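Finished Timura by Idun Hedlund at 2 am and I have feelings!! A romance told by the ex-wife, and she's the best person in it
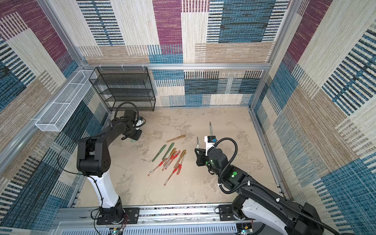 She runs into the new girlfriend on page 98 – and they get along. I put the book down and walked a lap of my kitchen

80 pages later they're sharing a cab and I'm rooting for both of them

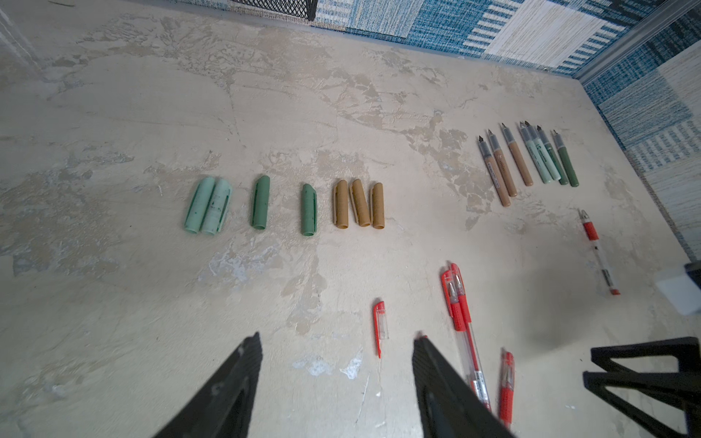 Oriana Domínguez replied that the husband is so dull she kept forgetting his name, and yes, same, I had to look it up (it's Marek)

Reading it again in September with my sister, she loves a messy love triangle

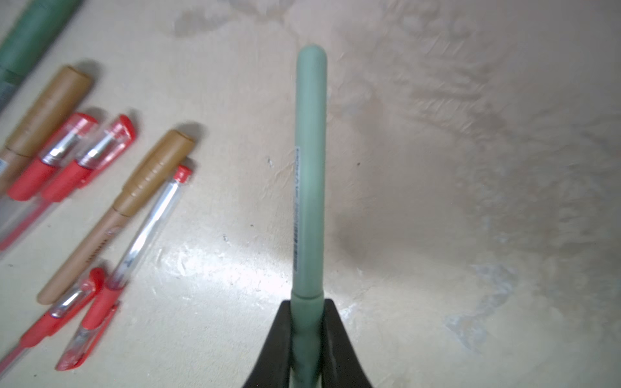 Green pen, close up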